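**Camisetas de algodón que salen tiesas del tendedero, ¿alguien lo ha solucionado?**

**itzi_villalobos** escribió:

Buenas a todos, llevo tiempo leyendo el foro y hoy me animo a preguntar. Vivo en una zona de agua durísima (el aparato de los acuarios de mi cuñado marca una barbaridad, ya ni lo miro) y desde que nos mudamos las camisetas salen como cartón. Las toallas también, pero a las toallas les tengo menos cariño, la verdad.

Lavo a 40 con detergente líquido, el de garrafa, y un chorro generoso de suavizante Flurero. Tiendo en un patio interior donde no da el sol ni en agosto. Las de punto fino, las de estar por casa, eran una maravilla cuando las compré y ahora me rascan en el cuello.
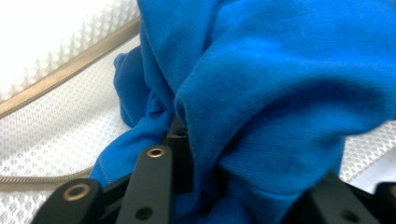 He probado a echar más suavizante y creo que va a peor, porque encima ahora cogen un olor raro a los dos días de estar dobladas. Mi madre dice que vinagre. Mi vecina dice que ni se me ocurra, que me cargo las gomas de la lavadora. ¿A quién hago caso?

---

**helder_mota** escribió:

A tu madre. Medio vaso de vinagre blanco de limpieza en el cajetín del suavizante y el Flurero al fondo del armario. Yo llevo años así y mi lavadora, una Skodska viejísima heredada de mis suegros, sigue con las gomas de fábrica.

Lo del olor es por el suavizante, casi seguro. Se va quedando en la fibra, la tela deja de absorber y ahí se agarra todo.

---

**Matilde T.** escribió:

Pues yo con el vinagre no estoy de acuerdo, lo siento Hélder. A mí me dijo el técnico que vino a cambiarme la goma de la puerta que no lo usara en cada lavado. La goma estaba pegajosa y con grietas, y yo era de las del medio vaso siempre. ¿Que igual le tocaba por edad? Puede ser. Pero la factura fueron 118 euros y desde entonces uso ácido cítrico, y solo de vez en cuando, en un programa vacío.

Itziar, ¿cuánto detergente echas? Con agua dura todo el mundo se pasa o se queda corto.

---

**itzi_villalobos** escribió:

Uf, a ojo. El tapón lleno y un poquito más "por si acaso" 😅

---

**Matilde T.** escribió:

Ahí lo tienes! Mira la tabla de la garrafa, que viene por dureza del agua y por suciedad. Y prueba una cosa: pon las camisetas limpias a lavar sin nada, solo agua, y asómate a la puerta a mitad de programa. Si hace espuma, es detergente viejo que nunca se fue.

---

**helder_mota** escribió:

Un técnico que cobra por cambiar gomas te dice que la culpa es del vinagre, claro jajaja. Que no digo que mienta, eh. Pero el cítrico también es ácido, Matilde, tampoco hay tanta diferencia.

---

**Matilde T.** escribió:

La diferencia es que yo lo echo cada dos meses y tú en cada colada. No es lo mismo tomarse un café que vivir en la cafetería.

---

**Sofia Salgado** escribió:

Me meto en medio antes de que os tiréis las pinzas. Trabajé en una lavandería de hotel y allí lo que más se notaba en el punto de algodón era el secado, mucho más que el producto. Si se seca despacio y quieto, sin nada de aire, se queda rígido aunque hayas lavado de lujo. En un patio interior sin corriente pasa siempre.

Cosas que a mí me funcionan en casa:

- Sacudir cada camiseta fuerte antes de tender, dos o tres latigazos, cogiéndola por el bajo.
- Tender del revés y por el bajo, nunca por los hombros (que luego salen los cuernecitos).
- Cuando están casi secas, 10 minutos de secadora en frío si tienes. Si no, las froto un poco con las manos al doblar y ya.
- No llenar el tambor. Si metes todo apretado el aclarado no llega.

Y centrifugado: yo lo subiría un punto, aunque salga más arrugado.

---

**itzi_villalobos** escribió:

Secadora no tengo, pero un ventilador sí! ¿Valdría ponerlo apuntando al tendedero? Y otra duda, ¿el aclarado extra merece la pena o es tirar agua?

---

**Sofia Salgado** escribió:

El ventilador vale perfectamente, con que mueva un poco las prendas es suficiente. El aclarado extra lo pondría estas primeras semanas, hasta que dejen de hacer espuma. Después ya no.

---

**E. Laizer** escribió:

Aprovecho el hilo: ¿alguien ha puesto descalcificador de los que van en la toma de la lavadora? He visto uno de Śliwiński por 71 euros y otro de Skeswood por 180 y no entiendo qué hace el caro que no haga el barato. En las dos fichas pone prácticamente lo mismo.

---

**helder_mota** escribió:

Emmanuel, abre otro hilo que aquí nos liamos. Pero resumiendo: pregunta antes de comprar cuánto cuestan los recambios del cartucho. Un compañero mío se compró uno baratito y a la segunda recarga ya le salía más caro que el otro.

---

**E. Laizer** escribió:

Ok, gracias, lo abro esta tarde en la sección de instalaciones.

---

**itzi_villalobos** escribió:

Vuelvo con noticias! Hice lo de lavar sin nada y, Matilde, qué vergüenza... espuma como para afeitar a un regimiento. He repetido 2 veces y en la última ya salía el agua casi limpia. He tendido del revés, con sacudida y ventilador, y las camisetas han mejorado muchísimo. No están como nuevas, pero ya no rascan. El cuello de una se me ha dado un poco de sí, supongo que me emocioné con los latigazos.

El suavizante lo he quitado. El vinagre, de momento, lo dejo para la ensalada, Hélder, no te enfades.

---

**helder_mota** escribió:

Me enfado un poquito. Cuando te canses de las toallas tiesas vuelves y hablamos.

---

**Matilde T.** escribió:

Para las toallas, lo mismo pero a 60, y la mitad de carga. Ya nos cuentas.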